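Unit 4: Heat Transfer in Small Vessels
Notes by Halyna Dovhaniuk, February 2019

4.1 Lumped capacitance

Treat the vessel and its contents as a body at one uniform temperature T. With ambient temperature Ta, surface area A, mass m, specific heat c and overall coefficient h:

m c dT/dt = -h A (T - Ta)

The solution is an exponential decay with time constant tau = m c / (h A). The model is acceptable when the Biot number is below 0.1. Stirred water usually passes; thick stews do not.
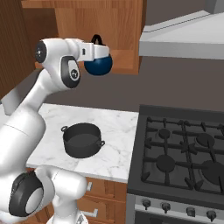
Shape enters through the ratio A/V. For a fixed volume the sphere has the least surface, so it has the longest time constant if h is held the same. A round kettle like the dark blue one is treated in this course as a sphere of equal volume -- spout and handle are neglected. Color matters less than students expect, as most paints have similar emissivity in the infrared.

4.2 Worked values

Take h A = 0.914 W/K and m c = 1,416 J/K. Then tau = 1,549 s. Starting 70 K above ambient, the excess after one time constant is 25.8 K.

Problem 4.3 (due with the May set): repeat 4.2 with h A larger by 10 percent. State tau to three figures.

Reading: Le Goff, course reader, section on fins.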